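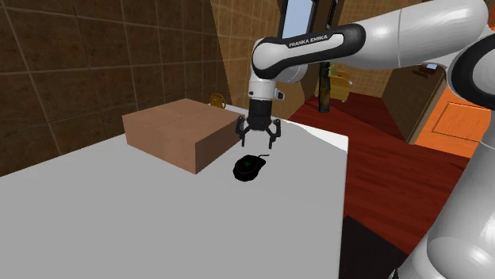
Office Hours for a Robot That Isn't There

By Ilham Rahman

I showed up at the Phuthong robotics club a little before seven in the evening, and the first thing anyone said to me was "Don't touch the mouse." There were at least a dozen mice in the room, so I asked which one. Kanokwan Wiriya, a junior with a pencil stuck through her hair, pointed at her screen. She meant the black one with the green logo, sitting on a white table in front of a cardboard box, in a simulated room with a red wooden floor.

I hadn't been planning to touch it, but I was charmed anyway.

The club is spending this year on a contest called Dremedar, which is run entirely in simulation. Every team gets the same arm, a Franka Emika, and a set of ordinary desk objects, and has to write code that picks things up and puts them where they belong. Nobody ships hardware anywhere. You send in your program, the judges run it on room layouts you've never seen, and a few days later you get a number back. Phuthong's first number, in August, was 36. The top team had 275.

"We were so proud until we saw the list," Kanokwan told me.

I should say that I'm a person who took one programming class in college and dropped it before the midterm. I expected to spend the evening nodding. What I got was two hours of people arguing about fingers, and I could follow nearly all of it, because it's a thing your own hands already know! You want to pick up a computer mouse. Do you come straight down on it? Do you grab it by the long sides or by the ends? What do you do about the cord?

The cord had its own faction. Csaba Simon, who handles most of the club's motion code, thinks you ignore it completely: it's short, it's thin, go for the body of the mouse and let the cable come along for the ride. Kalkidan Endale thinks this is reckless. She wants the gripper turned so that neither finger can come down on the cable, and she has a folder of saved runs to back her up. They've been having this argument for weeks, in the friendliest possible way, and I watched them have it over one bag of pretzels with neither of them giving an inch.

Then there's the box. A cardboard box is about the least threatening thing I can think of, but put it right next to the mouse and suddenly an open gripper needs somewhere to go. Open the fingers wide and you risk knocking a knuckle into cardboard on the way down. Keep them narrow and you might land on top of the mouse. Csaba's fix was to have the arm look for the roomiest side first and then rotate its wrist to suit. It took him most of a month, and it's 184 lines long (he knows because Kalkidan teases him that hers would be shorter).

I got to try it by hand. They have a practice mode where you steer the arm with the keyboard, and they sat me down in front of it with what I now recognize as mischief. You get keys for up and down, keys for side to side, keys for turning the wrist, and one that closes the fingers. I lowered the gripper with tremendous care. I closed the fingers on nothing. I went a bit lower and drove both of them into the tabletop. On my next attempt I caught the edge of the mouse and flung it clear off the table, and a cheer went up behind me.

"Everyone does that," said Rosimeire Teixeira, the club's faculty adviser, who teaches physics down the hall and started the group with one borrowed laptop. "I did it for a whole lunch period."

I asked her whether the students miss having a real arm to work on. She thought about it for longer than I expected. Some of them do, she said, and a few drifted off to the build team next door, where there are drills. But a real arm means taking turns, and a simulated one means that the shy kid in the corner gets exactly as many tries as the loud one. Since the club started keeping a log this fall, they've run 2,386 attempts at the mouse task alone. Try doing that with one machine and a sign-up sheet.

She's also frank about what a simulator lets you get away with. Friction in there is whatever the settings say it is. Kalkidan has started changing the settings on purpose – slicker plastic, a heavier mouse, dimmer light – and making everyone's code run through the lot before it's allowed into the shared version. This did not make her popular at first. Csaba's wrist trick failed her slick-plastic test, and he went quiet and rewrote the grip overnight.

What I liked most was how much of the evening was just looking. Someone would start a run, and five people would lean in toward a laptop to watch a gripper come down over a mouse, and the talking would stop. Then the groan, or the whoop, and everybody at once with a theory. Kanokwan keeps a notebook of these theories with the date and who said what. A lot of the pages have "cord???" in the margin.

They do have a sponsor now, a local software shop named Prokness that pays for computing time and the occasional pizza. And they have a rival, a team called Dradix, two towns over, who sit just above them on the list and send polite messages after each round. The messages are studied very closely for hidden insults.

The next round adds a mug, which has a handle, and I could see Csaba and Kalkidan already choosing sides. By the time I left it was past nine and Rosimeire was jingling her keys at them. Kanokwan asked for one more run, and then one more after that, and I stood there with my coat on and watched both.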